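About Fiscombe

Fiscombe records people and robots doing ordinary table work, and prepares those recordings for teams that train learning systems. We were founded by Sânziana Ciobanu and Nima Mazandarani, who had both spent years on robot programs that ran short of good examples long before they ran short of ideas. The company has one recording hall, in Dikport, and everyone who works for us works there.

What we make

Our main product is the demonstration. An operator guides a pair of robot arms through a short task, and we save the motion of the arms together with the video from every camera on the station. A single task is repeated many times with the objects moved, turned or swapped. The written instruction that goes with each recording is checked by a second person before the set leaves the building.

We do not train models ourselves. Customers send us a list of tasks, we agree on how each one starts and ends, and we deliver the recordings in the format they use. Most first orders are for 15 tasks or fewer.

The hall

All stations share one open floor. Cameras hang from the ceiling as well as at the tables, and desks are mixed in with the equipment so that operators and engineers can talk to each other without leaving their places. Objects for a task are kept in bins close to the table where they will be used. 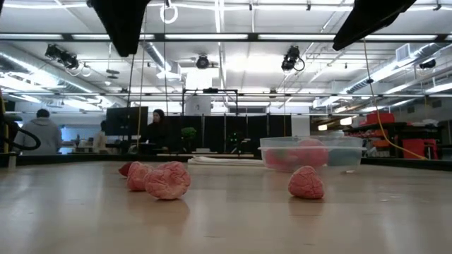

Pink brain-shaped objects on a station table, with more in the clear bin behind.

We choose objects partly for how hard they are to pick up. A box has flat sides and an obvious place to hold it. Something rounded and deeply grooved does not, and it can look quite different when it is turned. Our object library now has 559 entries. Each has a name, a photograph and a short note on handling, and operators are asked to add to the note when they learn something new.

How a session runs

An operator works on one task at a time. The starting layout is set by hand from a card, and the card changes between recordings so that the same layout does not come up again and again. We ask operators to work at a normal pace and to correct a bad grasp as they would in daily life. Recordings with a correction in them are labeled and kept. Several customers ask for them by name.

Tasks with a plate are among our most requested. They call for both arms to share a small space, and the items are small compared with the grippers. 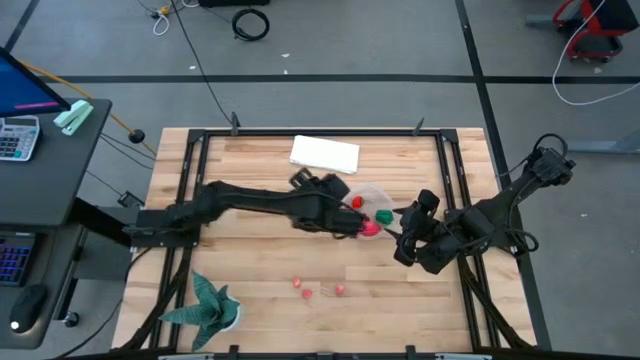 Review and delivery

Nima Mazandarani runs the review group. Reviewers watch every recording at full speed, mark the start and end, and reject any in which a camera dropped out or the written instruction does not match what was done. Rejected recordings are listed in the delivery notes along with the reason.

Sets are stored and versioned in Soledness, our in-house catalog. Customers keep access to it for six months after delivery.

People

Sânziana Ciobanu leads operations and hiring. New operators train for four weeks, and no robotics background is required. Our longest-running customer project, Carrasco, began in November with a small kitchen list and has since grown to cover sorting and packing.

Visits to the hall can be arranged through the office.

Contact | Careers | Privacy | © Fiscombe. All rights reserved. | Page updated 6 Mar 2023 | Back to top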